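Food and Claims, Week 6
Does the table change how much we eat?

Reading for Monday: Albers and Reuter, the Renau dinner study (2004), plus the two-page reply by Ute Seidel. Read the reply first if you're short on time. It's the better piece of writing.

You have probably heard that people eat less off small plates. It gets repeated in diet columns, in hospital leaflets and by at least one of your other instructors. Before you believe it, ask what was measured and who did the measuring.

The Renau study had 586 diners, which sounds like plenty. But look at Table 2. Diners were sorted by table, and everyone at a table got the same size plate. People who sit together copy each other. They order the same things, they stop when the others stop. So the number that matters is the number of tables, and the authors never give it. Seidel asked for it twice.

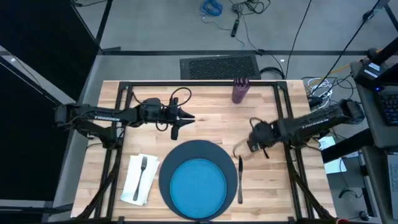
Then there is the matter of leftovers. Food was weighed going out and weighed coming back, and the difference was called "eaten." Bread passed to a neighbor counts as eaten. So does whatever went into a napkin. The authors call this a small error – maybe so, but their whole effect is small too, and they don't tell us which is bigger.

Strobel tried the same thing in Itcombe with 20 people, each dining alone. He found no difference. Don't make too much of that either. A study that size would miss almost anything short of a plate the size of a saucer, and eating alone in a lab is a strange way to have dinner.

Malý's review lumps both studies together and reports an average. I'd like you to tell me what that average is an average of. I have read the review several times and still can't say.

For section:
Write one page on a claim about eating habits that you believe. Find the original study. Say who was in it, what was weighed or counted, and who paid. Newspaper summaries don't count as the study. Neither do abstracts – I will ask about the methods.

The Kramer chapter is now optional. It repeats the plate claim on its second page without a source.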